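Teleoperators wanted -- simulated two-hand tasks, paid, remote or on site

Udance is looking for people to steer a simulated two-armed robot and show it how to put things away. You move your hands, the arms copy, we record. No robotics background needed, no coding. Steady hands and a bit of patience will do. Start December.

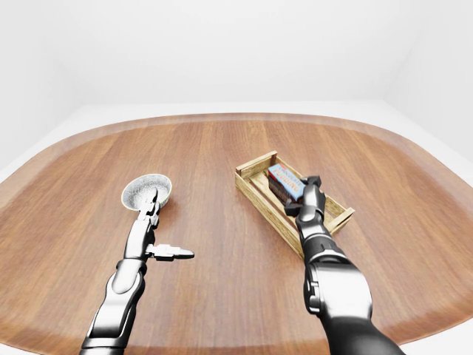 Pudding box in the crate, bowl in the left hand.

Sessions are 2 hours, mornings or evenings, you choose. First one is training with Tamara Nazarenko, who will go through the controls and the reset button (you will use it a lot). Paid as well, same rate as the rest.

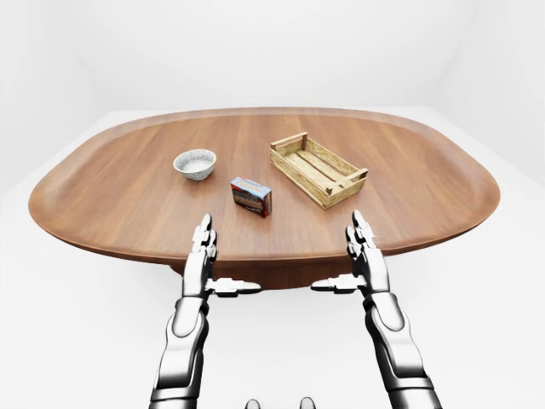

After that you work through a task list at your own speed. We need over 300 good demonstrations by the end of the project so plenty to go round. Drops and fumbles are fine, just mark the try as failed and go agian. 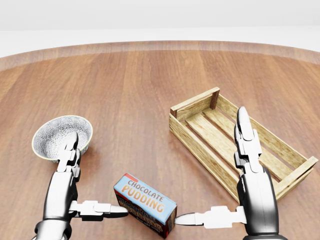 A fingertip at each end of the box.

What you need: age 21 or up, full use of both hands, normal or corrected sight. For remote work a decent wired connection -- wifi lag makes the arms very hard to control. On site is our Gimville office, ground floor, step-free, headsets and controllers provided. Remote people get the Konana kit by post, return label included.

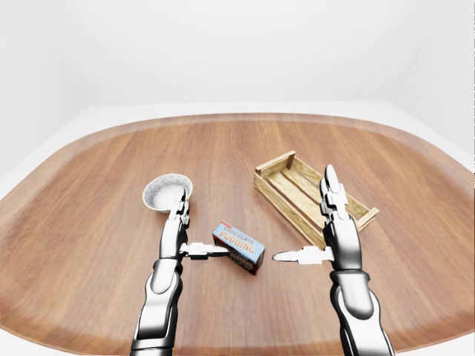
Bowl, pudding box and crate on the table, hands either side of the box.

Pay is 200 per session, sent at the end of each month. Left handers very welcome, we are short of them.

To apply -- send your name, which hand you write with and the times you can do, to Tamara via the contact form. No CV please. Places go in order of reply so dont wait too long.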